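4. Labeling your storage bins

The Hinorberg system assumes you will label everything on day one. Most people won't, and the ones who do tend to relabel it all by January. Start with the bins you open every week and leave the rest blank.

4.1 Empty one shelf only. The quick-start card tells you to empty the whole unit first. Ignore it unless you have a free floor and a free afternoon.

4.2 Sort by where you use a thing. "Crafts" and "Misc." are printed on the supplied sheet, and both fill up with batteries.

4.3 Wipe the bin front with a dry cloth and let it sit for 2 minutes.

4.4 Pick your tape. The Arum labels in the box are said to be removable. On smooth plastic they were. On the textured bins they left a gray film that took 16 days of off-and-on scrubbing to shift. Plain colored tape and a marker did the same job.

Note: Keep the tape in an open tray near the shelf. If it lives in a closed bin, you will stop labeling.
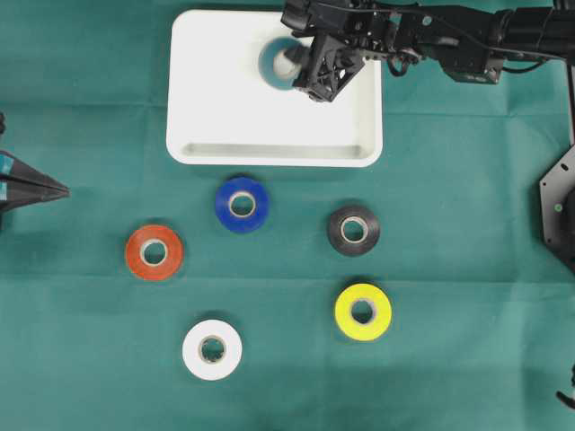
Dae-han Son wrote in to say that color coding is worth the trouble after all, provided you stop at 4 colors, and that his family's shelves at Plirkbridge have stayed in order with one color per room. Fair enough. We would still write the word on the tape, as guests and children can't be expected to know that green means bathroom.

4.5 Place the label on the upper left corner of the bin front. Centered labels look better in the catalog, but the handle hides them once the bin is on a low shelf.

4.6 Press from the middle outward and fold one end under to make a pull tab.

Caution: Do not put tape across the lid seam. It lifts the lid just enough to let dust in.

Caution: The Mateos lid clips (part 691) are sold as an upgrade. They fit, but they cover the label corner, so you would have to go back to step 4.5 and move every one.

4.7 Check the shelf again in a month. Any bin you haven't opened can go up top.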